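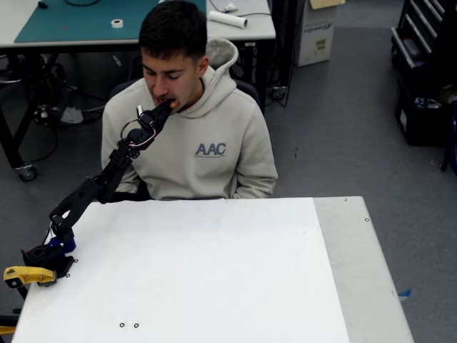
Front table and rear workbench, Te Moana room

Kestavar Shared Workspace
Minutes of the room users meeting, November

Present: Gráinne Cronin (chair), Xiaoqing Ding, Kerubo Rugemalira, Shireen Swanepoel (minutes)
Apologies: Noreen Carroll

Meeting opened at 4:10 p.m.

1. Previous minutes
Accepted with one correction. The storage quote under item 5 came from Prirka and should not have been listed under Fukville.

2. White table
KR reported that the large white sheet covering most of the tabletop is to stay in place. It leaves a strip of light gray surface open on the right side. XD asked for the sheet to be wiped after any session with food, as the gray strip gets wiped and the sheet tends to be missed. Agreed.
The legs were checked for level. One foot was adjusted. 
Action: KR to add the sheet to the cleaning card.

3. Food at the table
Small pieces only, eaten seated. GC proposed that food be kept to the white table and off the workbench. SS asked whether this covered sealed packages. It does. Cutting and peeling to be done in the kitchen before the session.
Agreed, no objections.

4. Rear workbench
The teal cutting mat stays on the bench. Tape and the white paper roll may be left out during the day but go back in the drawer at close - this includes part rolls. XD noted that the cable running across the bench top gets in the way when the mat is turned. A clip at the back edge was suggested.
Mats are not to be used as hot pads.
Action: XD to fit a cable clip and report back.

5. Floor tape
Blue tape on the floor is not to be lifted without asking KR. Loose ends may be pressed down or trimmed.

6. Chairs
Two quotes received for replacement seating. Prirka quoted 3,106 for the full set, delivered. Fukville quoted 2,000 for the same number without armrests, plus a delivery charge not yet confirmed. Remaining furniture budget is about 700, so neither can be placed this term. GC to ask whether the balance can be carried over. Existing chairs with dark backrests remain in use.
Action: GC, before next meeting.

7. Other business
NC had asked by email for the room to be free 15 minutes before evening bookings. Agreed on trial.
Key log is missing two return entries. Users to sign in and out.

Meeting closed at 4:55 p.m. Next meeting to be set by email.

SS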